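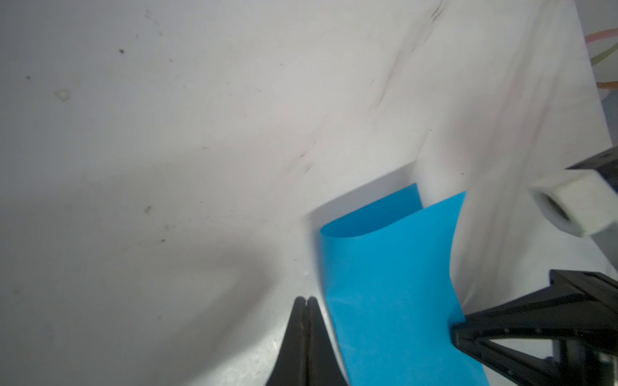 October, wrapping bench, after lunch

Blue sheet day. Skanidar want their gift sets wrapped in the blue instead of tissue, over 500 of them before the month's out, and I said yes on the phone before I'd handled the stuff properly (my own fault, Geert has already told me so).

First thing to write down for whoever does this next: it won't lie flat. I put a piece down on the white and the top curled straight over on itself, a nice smooth lip like the start of a tube, and it was perfectly happy to stay that way. Lovely for bows, a pain for squaring up a corner. Evdokia thinks we should cut across the roll and put up with the extra waste. I'd like to try leaving cut pieces under the big Aerts catalogue overnight before we start throwing material away.

Second thing, the white covering is getting tatty. There are creases running across it and grey scuffs that don't rub off, plus little dark specks, and a round mark over on the left that looks like something dripped there once. None of it matters for brown paper. With the blue I'm fussier, as every bit of grit you trap under a fold is there for good. So: wipe down before each batch, and change the covering when the Skanidar job starts properly. Geert says there's a clean length in the Havimero box under the stairs. I couldn't find it, but I couldn't find the stairs light either.

Cut size for the small set is 655 mm on the long side. I tried it shorter and you end up with a mean little overlap that wants three bits of tape, so leave it at 655, please, even if it looks generous.

Then the twist. What I'm after is a long taper, wide and flared at the top and gathered in narrow at the bottom, the way you'd do a cone of sweets. The nice part is the colour — one layer is quite a light blue, and where the layers cross you get these deeper bands, almost a pattern for free. I held it up for Evdokia next to the flowery wallpaper, the bit with the big pink and lavender bloom, and she said it made the wallpaper look tired. Fair! 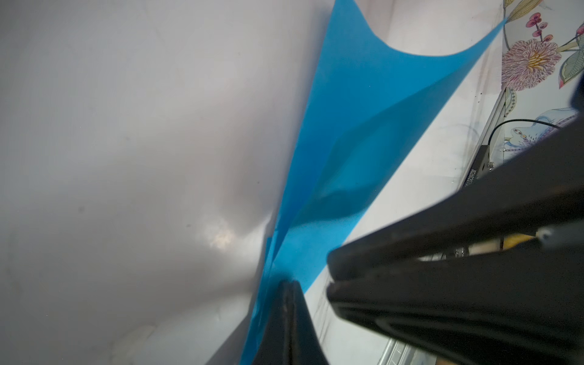
She also wondered about leaving one corner sticking up as a point instead of tucking it in. I've gone back and forth on that. It looks cheerful, but I can see it getting bent in the crates and then Skanidar ringing us up. Might do 2 each way and let them choose.

White paper inside the blue, yes or no? I'm leaning yes. It goes soft and wrinkly the minute you handle it and it catches the light on the creases, but you don't see the price sticker through it, and with the blue on its own you certainly would.

To do:
ask Tukilmont if they sell the same blue ready cut
18 samples for Geert to take over, small size only
new blade
find that stairs light
tape: the matt one shows less, order more of the narrow

Bench is free from four if anyone wants it. Please don't lean on the pile of cut pieces, I've only just got them going the same way.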